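Sharing the folding with the arms

We've had the folding arms at Canusari since January and I'm still tickled by them! They do the plain sportswear now, which leaves Tímea and me free for mending, stain work and the fussy collars (the bits we like). My wrists feel 11 years younger.

A few tips if your workplace is getting a pair:

Give them one piece at a time and keep the next one off to the side.
Work on a plain grey surface if you're folding colours.
Do up zips and turn everything right side out first.
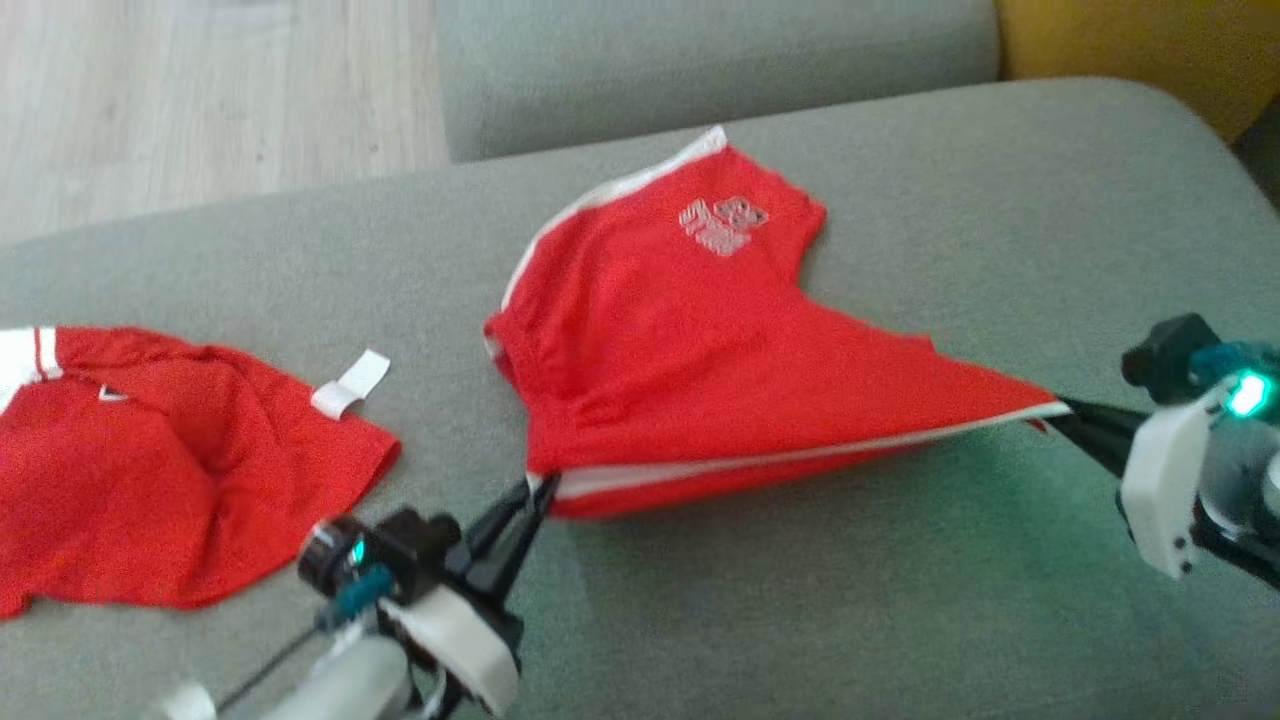 Both grippers on a red piece, with another red one waiting at the left.

Keep a person on the final check. We swap over every 3 hours so we all get a go at every job, and Tímea has learned to set up new folds herself. Ask for that training early, it's the best part!

Bohumila Procházka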